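Notes on Changing the Household Water Filter Schedule

The under-sink filter in my kitchen has been replaced on the same calendar for as long as I have kept records, and in December I decided to review whether that calendar still made sense. The following is a statement of what I considered and what I have adopted. Readers who live in the Morklow area and draw from the same supply may find parts of it applicable.

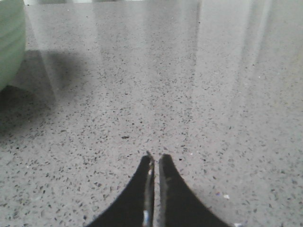
Tineke De Smet

The filter housing is a Piletti unit with a single cartridge. The leaflet supplied with it recommends a new cartridge every 7 months for a small household. I had followed that figure without question. My household is now one person for most of the year, and it seemed reasonable to ask whether a cartridge used by one person requires the same treatment as a cartridge used by four.

I began by recording the volume drawn each day. For this I used a plain kitchen jug and a sheet of paper fixed inside the cupboard door. The method is slow, and I do not recommend it to anyone who cooks pasta regularly. Over the period of the record I drew far less than I had supposed. Tea accounted for the greater part of it.

Age must be considered as well as volume. A cartridge that sits in standing water does not remain fresh merely by being used very little. I put this point to the supplier, Ghanem, and received a courteous reply stating that the months printed on the leaflet are an upper limit and should be observed regardless of use. I had hoped for a different answer.

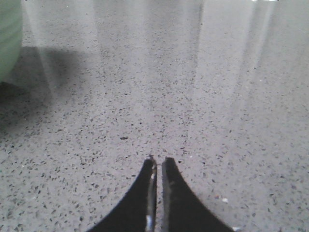 The matter of cost was then reviewed. A Piletti cartridge is priced at $150 for a pack of 4 when ordered directly, with delivery included. The Destik cartridge is sold as a compatible part at a lower price, and I tried one last year. It fitted the housing, but the seal required tightening twice and the flow at the tap was noticeably weaker. I have returned to the original part and do not intend to repeat the trial.

The schedule adopted is therefore the one I had before, with two changes. The date of installation will be written on the cartridge itself in permanent marker, and the tap will be run for a full minute whenever I have been away overnight. The second measure was suggested by my sister, whose own filter was neglected for an entire summer.

A separate note on descaling the kettle will follow when I have finished the present bottle of vinegar.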